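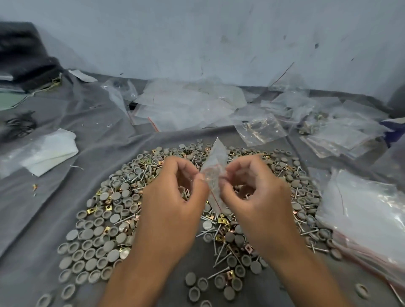
May, started 8.40, bench shed

Gullon coating, second look. Sudheer asked me to write this up properly before he orders for the Jolotside sheds, so this is me writing it up properly, with complaints.

The claim, as printed on the tin and repeated by the rep: brush it on the underside of a metal roof sheet and condensation "ceases to be an issue". The leaflet has a graph of an uncoated sheet dripping and a coated one staying flat along the bottom. No air temperature, no humidity, no size of sheet. One axis has no units at all. I asked the rep what the line was measured in and he said "performance".

Setup is the same as in April. Two offcuts from the same sheet, one bare, one with two coats of Gullon, both screwed over the old cold frame boxes at the same pitch. Tray of warm water inside each box, lids taped. Catch gutter along the low edge of each, running into a jar. Tamura logger in the coated box, the old dial hygrometer in the bare one. I don't like that the instruments differ. Thirumalai says it doesn't matter because the jars are the result and the humidity is only there to show we weren't cheating. I think it matters a bit.

First overnight run:
bare sheet, 578 ml in the jar
coated sheet, 30 ml

On the face of it that is a huge difference and Sudheer was already reaching for the phone. Some reasons I'm holding off.

The coating is rough, like fine sand. It plainly holds water. When I took the coated sheet down and weighed it, it was a good deal heavier than when it went up, but I hadn't written down the starting weight after the second coat, only after the first. My fault. So I can't say how much of the missing water was sitting in the coating. If most of it was, then we have bought ourselves a sponge, and a sponge on a roof fills up.

One night proves very little either way. The sheds at Jolotside get cold nights back to back for weeks, with stock breathing underneath the whole time. What I want to know is what happens when the coating goes into the next night already loaded.

Also the tape on the coated box had lifted at one corner by morning. Berkay thinks it went when he moved the box to get at the vice. He also says he moved it before the kettle and I say after, and neither of us noted it.

11.15
Weighed both sheets dry this time and wrote it on the sheets in marker. Re-taped both lids, double at the corners. Swapped the boxes over, so the coated sheet now sits on the box that had the bare one. If one box leaks more than the other this ought to show it. Adwoa suggested swapping the instruments as well, and I said no, one thing at a time. She pointed out that I'd spent half a page moaning about the instruments. Swapped them too. We'll do a third run with only one change.

Plan is four nights running, no drying out in between. Trays topped up to the line at 5 each evening. Jars emptied and read at 8, sheets weighed where they hang using the luggage scale. The scale reads high, so check it against the brass weights before each go and write down the difference in this book. In this book, please. The back of a delivery note is no use to anyone.

Paint side of things, for Saranya: the can says touch dry in an hour. It took most of an afternoon in here with the door open. Coverage was also poorer than stated, though I was brushing and they may assume a roller. The second coat dragged the first where I'd gone thin near the ribs. Smell was gone by next day. Cleans off the brush with water if you're quick.

Saranya spoke to the farm at Mimville that the rep gave as a reference. They are pleased with it. They also put in ridge vents the same summer, which didn't come up until she asked. I'd bet on the vents. Cutting a slot in the ridge costs less than coating the underside, and it keeps working when it's wet.

Price came back at 89 a tub, delivered. Not clear whether that's with the tax. Sudheer to ask, and to ask what happens to the guarantee if it's brushed on after the sheets are up, as the leaflet only shows it going on flat.

4.50 pm
Trays filled, lids on. Logger battery was showing one bar so I changed it. Dial hygrometer tapped twice and it moved both times, so treat that reading as a rumour.

Still to do: a third box with a bare sheet and a vent slot in the lid. Should have been in from the start. Thirumalai has the offcut, Berkay to cut the slot. Nothing gets ordered until that box has had its four nights as well.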